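First Time Leads > Day to Day

Thread: Do I have to run the one-on-ones the old way?

mapleandrye wrote:
So I took over the scheduling desk at Evmont in October and inherited a standing one-on-one with every person on the team, every single week, 38 minutes each. Why 38? No clue. The lead before me set it up that way and it's still in everybody's calendar like that. I'm worn out and I don't think they love it either. Half of them say "all good" and then we talk about lunch. Can I just cut them back, or does that look like I don't care?

Vuorinen wrote:
Cut them. I went to every other week in my second month and the only person who noticed was my own boss. If somebody needs you they'll come find you.

tess_in_billing wrote:
Strong disagree with Vuorinen, sorry! The people who need you most are the ones who won't come find you. I had a really quiet guy who said "all good" for ages and then handed me his notice. I still think about that one. Keep them weekly but make them short, and let the other person bring the topic.

Vuorinen wrote:
Fair, but a weekly meeting didn't stop him leaving either, did it?

tess_in_billing wrote:
Ouch. No. But I was doing all the talking back then, so that part's on me.

claybank7 wrote:
I've had 7 direct reports at two different places and here's what I do now, take it or leave it.

1. Ask each person how often they want to meet. Ask privately, not in the team meeting, or they'll all copy whoever answers first.

2. Keep one shared page per person and both of you add to it during the week. If it's blank when the day comes, you can skip with a clear conscience (mostly).
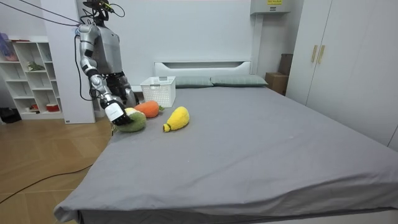 3. Never cancel on the same person 2 times in a row. Move it if you have to, but have it.

4. Don't use it for status updates. That's what the board is for.

mapleandrye wrote:
Oh I like number 2 a lot. Number 4 stings, mine are 100 percent status updates right now. What do you do about someone who used to be your buddy? One of mine sat next to me until I got the job and it's just plain awkward.

claybank7 wrote:
Say it out loud once - "this is weird for me too" - and then get on with it. Mine warmed up after a while.

Vuorinen wrote:
I'd skip the speech. Just act normal.

Thongchai Pongsiri wrote:
Somewhere in between for me. I asked mine what he wanted me to keep doing and what he wanted me to stop. He had a list ready!

mapleandrye wrote:
OK, I'm sending everyone a note tomorrow asking how often they want to meet. Buddy gets asked in person. Will report back.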